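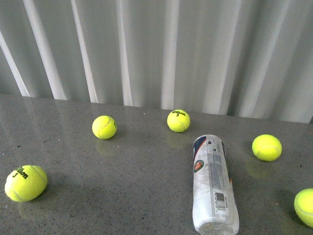
Bremusel Residents' Association
Minutes of the March meeting, held in the clubhouse lounge

Chair: Evaristo Caruso
Minutes: Ermelinda Leitão
Present: 21 residents, and two guests from Heydari
Apologies were received from the Favley Lane households, who had their own block meeting the same evening.

1. Welcome and last month's minutes

Evaristo opened the meeting at 6:30 p.m. and thanked everyone for coming out in the rain, and in particular the people who had carried the extra chairs over from the card room. The minutes of the February meeting were approved with one correction: the hedge along the north path belongs to the city and we are not responsible for trimming it. Ermelinda apologized for the mix-up.

2. Report on the Heydari open day

Most of the evening went to this, and the secretary has tried to get down as much as she could, as several neighbors who missed the open day have asked her about it.

Heydari opened its workshop to the public from 10 a.m. to 3 p.m. and signed in 124 visitors over the day, a good number of them from Bremusel. Evaristo said he had gone along expecting a lot of speeches and was very pleasantly surprised. There was one short talk, and after that people were free to wander from station to station and ask whatever they liked.

The station everybody wanted to talk about was the tennis ball one. The job is to pick up loose balls from a counter and put them back in their plastic tube, which any of us would do without thinking and which the guests explained is a real test for a machine. A ball will roll if it is nudged, the tube can roll too, and clear plastic is hard for a camera to make out. The staff start each round by putting the balls in new spots, so that the robot has to look for them every time.

Ermelinda watched three rounds. In the first, the robot filled the tube from start to finish, slowly but very neatly, and got a round of applause. In the second it squeezed the tube a little too hard and a ball popped back out and went under the refreshments table, to the delight of the children. The third was stopped halfway so that the staff could answer questions, and she did not mind that at all, because the answers were so patient and clear.

The second demonstration, called Zarnier, was a sorting line for small packages. Those who saw it found it impressive but rather loud. One resident suggested that ear protection be handed out at the door next year, and the guests wrote this down.

Questions from the floor:

Would a robot like this be able to help someone with arthritis around the kitchen? The guests said they hope so one day, but that it is still a workshop project and they did not want to promise anything.

Is it safe to stand close to it? Visitors are kept behind a line on the floor, and a member of staff has a hand on the stop button whenever the arm is moving.

Could the association arrange a smaller visit for people who find crowds difficult? The guests said they would be glad to have us on a quiet morning. This was warmly received.

ACTION: Evaristo to agree on a morning with Heydari and put a sign-up sheet on the clubhouse board.
ACTION: Ermelinda to write a thank-you note on behalf of the association.

3. Clubhouse matters

The dishwasher is working again. Please do not put the big coffee urn in it — it does not fit, however you turn it.

The side door still sticks in wet weather. Evaristo will plane the bottom edge when it dries out.

4. Any other business

A blue umbrella and a child's mitten were left in the lounge and are on the shelf by the coat rack.

The meeting closed at 8:10 p.m. Coffee and lemon cake followed, with thanks to the bakers.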